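How do I get the wrinkles out of a thin shirt without an iron?

Posted by Karaki
I have a small pile of thin shirts that come out of the wash looking like wadded-up paper, and I gave my iron away when I moved last October (a decision I regret every single Wednesday, which is laundry day here). I've tried hanging them in the bathroom while I shower and it helps a little, but the collars stay crumpled. Is there a trick to it, or do I just need to buy another iron?

zerkero_home
Hi Karaki! I went a whole 2 years without an iron, so I feel for you. What worked best for me was catching the shirts while they were still a bit damp. Give each one a good hard snap by the shoulders, lay it on the bed or any big padded surface, and smooth it outward from the middle with flat hands - collar first, then the button strip, then the sleeves. Then onto a hanger with the top button done up. Thin fabric is forgiving that way, and it will sag straight as it dries. Leaving it in a heap "just for a minute" is how I ruined most of mine, so do go one shirt at a time.

Brinance
dryer on low with a wet washcloth, ten minutes, done

pattyw_900
The washcloth works, but please don't overfill the dryer! Two or three shirts at most, and hang them up the moment it stops. For the collar I mist it with plain water and pull it flat with my fingers.

3404 views - 200 found this helpful - Share - 2 comments

Related:
Folding shirts so they stay flat in a drawer
Can I steam a shirt with a kettle?
Kernex travel steamer, worth it?
Keeping collars from curling 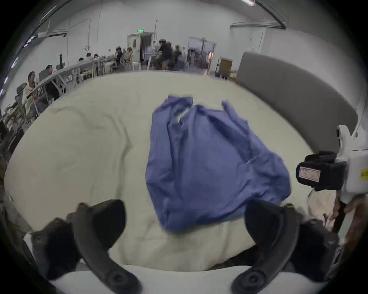

A thin blue garment, likely a shirt, bunched up and lying on a white padded surface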